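Is the Zetetti tabletop kit worth it for pushing blocks around?

Asked Apr 26, 2018 in Kits and Small Arms

So I've been going back and forth on this for weeks and I need somebody to just tell me. I run a makerspace night for teens and adults (mixed group, mostly beginners, a couple of folks who code for a living) and we have some grant money left that has to be spent before the end of May. I want a small arm that can nudge things around on a table. No picking up, no gripper, just pushing. I like pushing because it looks easy and then the block spins off sideways and everybody starts yelling suggestions!

The Zetetti kit is $474 from Bumby, which fits. It's the arm, a plain rod for the tip, a clamp and their software. The other one I looked at is the Vasseur starter arm, which costs more but people seem to like the software better. Bumby's page is pretty thin — it says "tabletop manipulation ready" and then gives you a chart of motor specs.

What I want to know: does the rod tip push small blocks okay or does it just skate over them? And do I need to buy their block set too, or will any old thing do? I have a bandsaw and too many scraps. Also if anyone has dealt with Bumby on returns I'd love to hear it.

Answer 1 (marked as helpful)

I've had the Zetetti since last fall and use it most weekends, so I'll give you the good and the bad.

Good first. It pushes fine. The rod is stiff, it goes where you send it, and small blocks slide nicely as long as your table surface is even. I wasted a whole Saturday blaming the arm when my table had a dip in it. A wooden board under the blocks fixed it for me, and bolt it or clamp it down, please. Mine crept toward the wall a hair at a time and all my saved positions were junk by dinner.

Height is the thing you'll fiddle with. Too high and the tip rides up over the edge of the block, too low and it drags on the wood and the motor whines at you. I keep a scrap of cardboard by the arm and set the tip so the cardboard just slips under.

Now the bad. The manual is awful. It's been translated by someone who was in a hurry, and page 5 shows a clamp that isn't the clamp in the box. The software is okay once it's running, but it forgets your table height every time you close it, so write yours on a piece of tape. And the power cord is short.

On the blocks, I'd skip cubes only. Cubes are the easy case. Round ones and stars are where your group is going to have fun, since a star turns on you depending on which point you catch. Get colors you can tell apart from across the room too, so you can call out "red star to the green cylinder" and everybody knows what you mean. 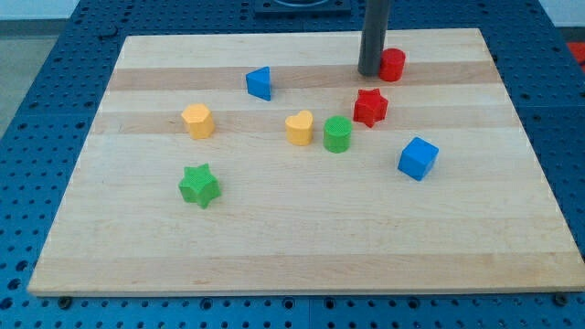 Can the kit be used without the camera add-on?

You can run it with no camera at all, driving it by hand from the software or playing back positions you saved. You only need the camera if you want the program to find the blocks by itself.

I never bought the add-on and I don't miss it, but your coders might want it eventually.

Answer 2

get the Vasseur. Bumby took 2 months to answer my email and by then I'd sold the thing

Answer 3

I'll stick up for Bumby a little bit. I returned a Zetetti with a bad base motor and they swapped it, but I called instead of emailing, and I was inside the 60 days. Keep the box! They wanted the original foam and everything.

For blocks I got a bag from Stornico and they've been fine, a bit light. If you have a bandsaw I'd make your own and sand the bottoms well — any fuzz on the underside and they catch and tip over. Hearts are a pain to cut by the way, do those last.

Can't speak to the Vasseur, never touched one.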